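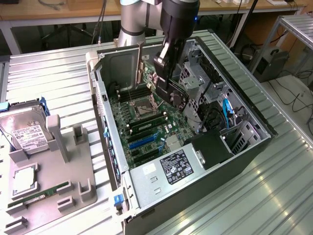 计算机硬件基础 · 课堂讲义

第三讲：打开机箱，认识主板，动手装内存和处理器

阅读时间：8 分钟

首页 | 课程大纲 | 讲义 | 实验安排 | 答疑

打印本页 | 用电子邮件发送

更新于 2026年2月3日

各位同学好！前两讲都在黑板上画框图，这一讲终于要碰真家伙了。我每年最盼的就是这一讲，侧板一打开，课本里那些方块忽然都有了颜色和重量，特别过瘾。请大家上课前把讲义读一遍，读的时候不用背型号，记住每样东西长什么样、往哪儿插就行。

一、先看整体

台式机请放倒，侧板朝上，让主板平躺着面对你。立着装也能装，但手上的零件容易往下掉，新手一紧张还会把整块板往后推。放倒以后光线也好，卡扣、缺口都看得清清楚楚。

找东西的顺序，我习惯从大到小。先找电源，一个金属方盒子，上面贴着密密麻麻的规格标签；再找主板，面积最大的那块电路板；然后找硬盘位。剩下的都是主板上的小东西，一样一样来。颜色可以帮你记忆，不能当依据：有的机器把扩展槽做成蓝色，有的全是黑的；SATA 线也有红有蓝。判断接口要看形状和缺口，这一点 Ansel Fitzsimmons 老师在第一讲就强调过，我再唠叨一遍！

二、处理器插座

动手之前先练手势，空插座开合三次，感受一下拉杆的力道。拉杆要先向下压一点，再往外拨，才会从钩子里脱出来。直接往上掰是掰不动的，硬掰就可能弯了。

放处理器的时候：

找到芯片角上的三角标记，和插座上的标记对齐。
两边的缺口也要对上。
捏住芯片边缘，水平地放下去，放平就松手，不要按，不要搓，更不要"找感觉"地左右挪。
合上压盖，把拉杆压回钩子里。有的插座到最后一段阻力会明显变大，属于正常现象；如果一开始就很紧，停下来，重新看方向。

针脚在哪一边，要看插座类型。触点式插座的弹性针在主板上，歪了一根都很麻烦，所以不装芯片时请盖好保护盖。针脚式的针在芯片上，那就别把芯片随手往桌上一扣。

三、内存

内存条是我心目中最适合入门的零件，便宜、结实、插对了有很清脆的一声，成就感来得特别快。

先把插槽一端或两端的卡扣掰开（有些主板只有一端能动，别跟固定的那端较劲）。拿内存条捏两侧短边，不要摸金手指。金手指上有一个缺口，不在正中间，和槽里的凸起对齐以后，两只拇指分别按住上沿两头，垂直往下用力，直到卡扣弹回来。力气可以比你想的大一些，方向一定要正。

最常见的错误是只压下去一头。看上去像装好了，其实另一头还翘着，开机时机器要么报警，要么干脆没有画面。检查方法很简单：蹲下来，让视线和内存条上沿齐平，看它和旁边那条是不是一样高。

插在哪几个槽里也有讲究。双通道的主板，两条内存通常要隔一个槽插，具体位置以说明书为准。实验室那批 Gillden 练习主板的槽位编号印得很小，请打开手机手电筒看，别猜。

四、从台式机到服务器

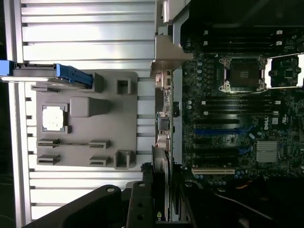 学完台式机再看服务器主板，很多同学第一反应是"好多槽啊！"没关系，思路完全一样。服务器板常有不止一个处理器插座，内存槽成排地安排在插座旁边，这样布线短，信号质量容易保证。每个处理器管理靠近自己的那几排内存，所以内存要按处理器分组来装，全插在一边，另一边的处理器就得绕远路去取数据。

散热也不同。台式机常见的做法是处理器上直接装一个带风扇的散热器，服务器多半靠机箱风扇形成整体风道，所以导风罩一定要装回去。别小看那片塑料，少了它，气流就会从阻力小的地方溜走。

硬盘这边，服务器喜欢用托架：硬盘先固定在托架里，整个推进硬盘位，拆的时候拨开释放卡扣再抽出来。很多厂家把需要用手操作的部位做成醒目的颜色，看见彩色的塑料片，多半就是让你去拨、去按、去拉的地方。这套习惯真的很贴心，大家实验时留意一下，看你能找到几处。

五、零件放哪儿

拆下来的零件要有固定位置，这是我讲得最多的一条。处理器请放进带凹槽的托盘或原装盒，触点不要碰桌面；硬盘平放，不要摞起来；内存条放在防静电袋上方不算保护，要装进袋子里面。

螺丝按部位分开放。我自己用 Fitdale 的小格盒，一格一种，盖子上贴纸条。用药盒、冰格也完全可以，只要翻倒的时候不会混在一起。

六、实验安排

实验时长 60 分钟，地点在 138 室，两人一组，一人操作，一人对照清单念步骤，中途交换。助教是 Ozan Çınar，静电手环、螺丝刀都在他那里领取。

操作前：关机，拔掉电源线，按一下开机键放掉余电，戴好手环，夹子夹在机箱没有喷漆的金属上。

操作内容：
1. 取出处理器，放入托盘，再装回原位。
2. 取下全部内存，换人，重新安装。
3. 拔下硬盘的数据线和供电线，取出硬盘，再复原。
4. 两人一起检查一遍，请助教看过以后再通电。

七、课后思考

为什么内存的缺口不放在正中间？
如果双处理器主板上只装一个处理器，哪些内存槽还能用？请查手册后作答。
观察自己家里或宿舍里的一台旧电脑，画出电源、主板、硬盘的相对位置。画得丑没关系，标注要清楚。

参考阅读：教材第 81 页起的主板布局图。作业交到课程信箱，文件名写学号加姓名。

打印本页 | 用电子邮件发送

上一讲：总线与接口 | 下一讲：供电与散热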